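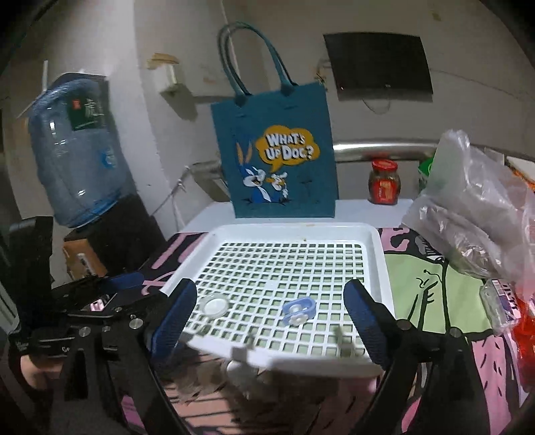 Drying tray with grid insert on a printed cloth; felt tote bag and red-lidded jar behind.

Home Care of Small Items: Notes for Session 4
Sabine Brinkmann

Welcome back, everyone, and thank you for the lively talk last week about dish towels. I promised we would get to the very small things this time, the lids and pacifiers and valves and all the little bits that fall through an ordinary dish rack and end up under the stove.

Start with the tray. You want a raised rim and a grid you can lift out, and it does not need to be fancy. A white plastic one with small square openings does nicely, and the small openings matter more than people think, as a bottle valve will slip straight through a wide wire rack. My first tray came from the Rahimi shop and lasted me 15 years (I was sorry to see it go!).

Washing comes before drying, of course. Take apart whatever is made to come apart, wash the pieces in hot soapy water, and rinse them under the tap. For pacifiers, please follow the leaflet that came with yours, as they are not all treated the same way. Squeeze the soft part to push out any water trapped inside, and look it over while you are at it. A tear or a sticky spot means it goes in the trash.

Now lay things out on the grid with some space between them. Two or three pieces at a time is plenty. A round lid can lie flat if it has no deep rim, but lean it against the side of the tray if water pools in it. Leave everything to air dry, and try not to rub it with the towel you just used on the frying pan.

A word on what goes underneath. I like a cotton cloth, and a cheerful one with a cartoon on it is every bit as good as a plain white one. Change it when it feels damp and wash it with the towels.

Then there is the back of the table, where bags and jars tend to gather. A tote bag is handy for carrying clean things to Grandma's, but felt holds on to moisture, so let the pieces dry all the way first and put them in a closed container before they go in the bag. Keep food jars shut while you work near them.

For next time
Empty the drawer where your small lids live and match each one to its container. Bring the orphans along and we will see what can be done with them. Anyone who missed the May handout on dish racks can pick one up from the folder by the door.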